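Suturing Up Close: Three Pictures of Stitches

By the Stustaris page editor
Posted in June

I have a soft spot for stitching of any kind. I started with quilts, moved on to mending jeans, and somehow ended up reading about wound closure at the kitchen table with a cup of tea going cold next to me (my family has stopped asking). So when I got the chance to put together a gallery on surgical suturing, I said yes before I'd even heard how many pictures there would be!

If you're new to this, the basics are pretty friendly. A surgical needle is curved, so it can dip in on one side of a cut and come up on the other with a turn of the wrist. The thread gets pulled through, a knot goes on, the ends get trimmed, and you move along and do it again. That's an interrupted stitch, where each one stands alone. A running stitch uses one long thread the whole way down, and it's a lot closer to what I do on a hem.

What I love is how much of it is thread handling. Anyone who has sewn with a long tail knows the trouble - it loops, it crosses itself, it lands exactly where you want to put the needle next. Same thing at this scale, only with tiny jaws where your fingers would be. A little blood in these, so go gently if you're squeamish.
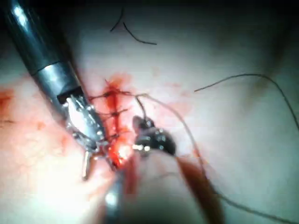 Three dark stitches across the cut, with their little thread ends sticking out on both sides. 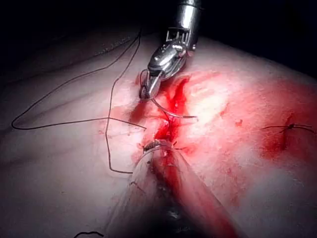
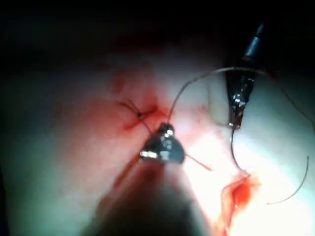
In the last one, a finished knot sits over to the left, and the curved needle is up on the right with the thread in a big loose arc.

I keep going back to the middle picture for the thread. Look at that wide loop out to the left, and the shadows it drops on the pale surface! The needle in the jaws is a lovely shape too, a thin silver arc with its point out over the right side of the cut. The first picture is my pick for the stitches themselves, though, because you get the whole ladder of them.

If you want to try knots at home, use thick dark cord on a light dish towel. I practiced on an old Birnel pillowcase and got through 30 square knots in one evening, and maybe a third of them were worth keeping. Right over left, left over right, and pull both ends flat to the sides. My early ones all slid. I've since moved up to a curved upholstery needle from the Bettencourt shop, and I bend my wrist far too much with it, but it's good fun.

The Utix knot gallery is next on my list, more than 2,000 pictures in all, so give me a while with that one.

We use cookies to remember your gallery settings. Accept | Manage choices

Contact | Copyright Stustaris | Back to top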